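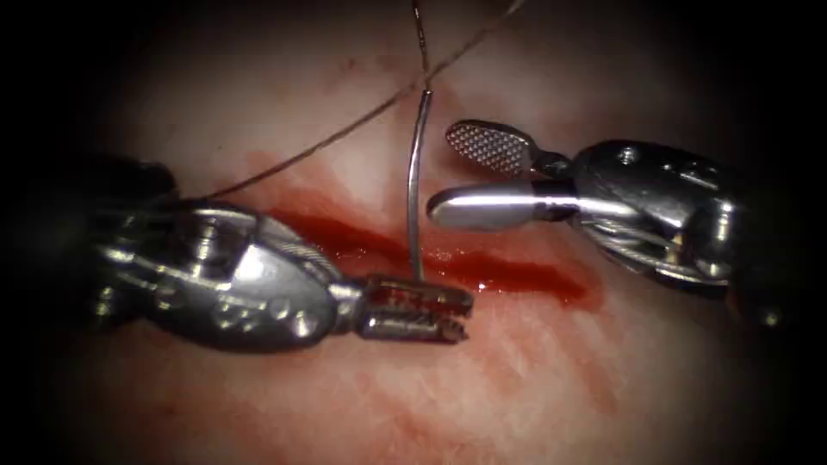

Two instruments over tissue, with a curved needle held in the left driver and the right grasper open. Suturing remains a standard reference task for two-arm manipulation.

Sewing a Wound, Folding a Towel: Where Chore Machines Stand

July 23, 2021

A suture needle is a rigid object with a known curve. The thread behind it is neither rigid nor known, and that difference accounts for most of the trouble engineers have had in getting machines to do ordinary work in homes and small shops.

The surgical case is useful to anyone asking when a robot will mend a shirt. The mechanical problem has largely been solved. A two-arm system with fine serrated jaws can hold a needle at a chosen angle, and a second gripper can take it on the other side. In routine surgical use, a trained person at a console decides where the needle goes. Take that person away and what is left is a control problem very close to the one posed by a basket of laundry.

Weronika Zieliński runs the manipulation group at Trinex, which builds two-arm workstations for light assembly and textile repair. Her team began with suturing on practice pads and moved to sewing on buttons last October. The hardware changed very little between the two. The software had to be rewritten.

"On the pad, the surface gives, but it stays where you put it," Zieliński said. "A shirt front slides and bunches, and then the buttonhole you located two seconds ago is somewhere else."

In the most recent internal trial, the Trinex station attempted 300 buttons on cotton shirts of one pattern. Each attempt took around 4 minutes. A tailor in the same building does the job in well under one. The slowest step was the handoff, when one gripper releases the needle and the other takes it. Both must hold it for a moment, and any disagreement between the arms about its position turns into a bending force. The station stopped for operator help 38 times, most often after the thread looped over a jaw or a wrist joint.

Thread is hard to see and harder to predict. It is thin, it changes apparent color against different backgrounds, and polished metal near it throws highlights that a vision system can take for an edge. Trinex has tried matte coatings on its jaws. These helped detection but wore off at the gripping surfaces, where the finish matters most.

Mondero, a smaller firm, has gone the other way and removed the thread. Its machine folds towels and pillowcases for commercial laundries. The items are flat, rectangular and sorted by size before they reach the arms. Mondero has six machines in service, all under lease. Fitted sheets are excluded by contract.

The limits are similar on the shop floor. Sandhu, which makes wire harnesses, evaluated two-arm cells for routing and tying cable bundles and kept them for a single product line. Cable behaves somewhat like heavy thread: it has memory, it springs back, and it arrives from the spool with a set that varies by batch. The cell handles straight runs. Branches are still dressed by hand.

Some of the remaining work is in touch sensing. A cross-hatched gripping pad improves friction, but a plain one reports nothing to the controller about slip. The Troltuda project, a shared effort among four labs, is testing pads with pressure elements under the textured face. Early versions detect that a needle has rotated in the jaws. They do not yet measure by how much, and a driver needs that number to correct its path.

Cost is a separate question. A station capable of sewing on a button uses two precise arms, several cameras and a controller, and it sits idle whenever there are no buttons to sew. For a household, that arithmetic fails at any price now being discussed. For a repair shop with steady volume, Zieliński thinks it could work once operator stops fall to a level one attendant can cover across several stations -- she declined to give a date.

The next Trinex trial will use shirts of mixed patterns, with the same needle and a heavier thread.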